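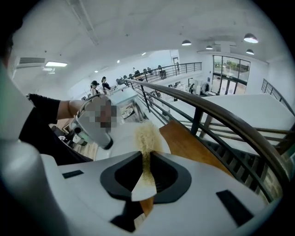 Pale yellow and fluffy, my favorite kind of small thing.

Thursday, June 27, 2024

I have been meaning to write about the upstairs table at Vilska for so long that I had started to believe I'd already done it. I went looking through my old posts this morning for the link to send my sister, and there was no link, only a draft from last November with the title "TABLE!!" and not one word under it. So let me try again, with coffee this time.

It's a plain rectangular table with a warm color, somewhere between orange and brown, and a good deal of shine to it. I know shine is out of fashion. Everybody I know is sanding their furniture down to look like driftwood, and I did it myself to a perfectly nice nightstand, which I still feel bad about. But a glossy top picks up the light from overhead and makes whatever you put down on it look a little more important – even a tuft of yellow fluff, which is the sort of thing I am always setting down on tables and losing.

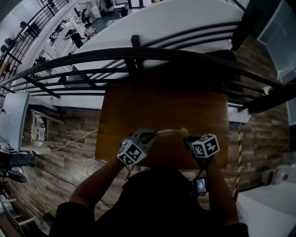 What makes the color work, I think, is the wall. The paneling up there is gray-brown planks with the grain running sideways, and on paper I would have told you that was a mistake next to all that orange. I'd have asked for something creamier. Then you spend an afternoon with the two of them together and the gray calms the table down, and the table keeps the wall from feeling like a rainy day. I came home and held a paint card (Hunlow, the gray one with the silly name I can never remember) up to my own dining table and got quite carried away. My husband asked if I was redecorating or just standing there. Fair question!

There is also a framed picture with a white and black ornamental pattern, simply leaned upright in a niche. I am a great believer in leaning. I have 3 frames at home that have been waiting for nails since we moved in, and from now on I'm going to say they are leaned.

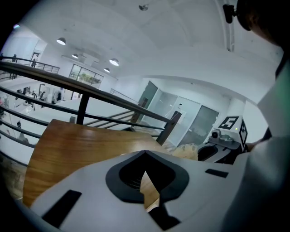
Photo: Qiuyue Cao

The other thing I love is being up high. There's a black metal railing with thin horizontal bars, and past it the stairs go down to the desks on the lower floor, all white walls and dark monitors. You can keep your hands busy with something small and fiddly and still feel the company of the whole building, which suits me very well. I can't concentrate in a silent room and never could, not even at school.

I did price a similar table at Grevura afterward. It was 900 dollars before delivery, so that was a short visit. Next I'm trying the secondhand place on the way to my mother's, and if I find anything in the right shade of orange I'll post it, shine and all.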